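Jellgate Twin Hand Grippers: Two Months on the Shop Bench

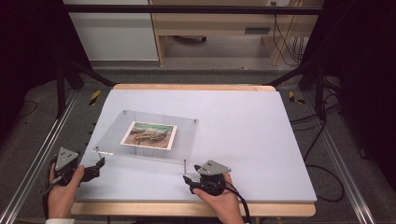
REVIEWS > Workshop Automation > Hand-held controls

Jellgate says its paired hand grippers let you teach a home-built arm "in an afternoon." I've spent two months with a set in our shared workshop, and I'd like to know whose afternoon they mean.

You hold one in each hand, do the job yourself, and the software is supposed to turn your motions into something the arms can repeat. Our test job is dull on purpose: pick up a small print of beached boats and put it back down on a clear acrylic plate. The plate sits on metal standoffs, and that matters more than I expected. Flat on the board, the print was nearly impossible to pinch.

The good part first. The jaws close smoothly and the grips fit my hands. Séverine Bodin, whose hands are much smaller than mine, found them a stretch after 18 minutes.

Now the cables. Each gripper has its own, thick enough to tug at your wrist when you reach across – and you will reach across. A wireless version has been "coming in December" for as long as I've been asking.

Setup took three evenings. The manual skips the step where you match left to right, and Ayman Fahmy only got us past it by swapping the plugs.

After 91 recorded runs our arms can lift the print. Setting it down straight is another matter. Jellgate blames our frame. Maybe so, but the box says "any rigid frame," and ours is aluminum rail bolted tight.

Comfortable, well made, oversold. I'd borrow a set before buying one.

Rating: 5 out of 8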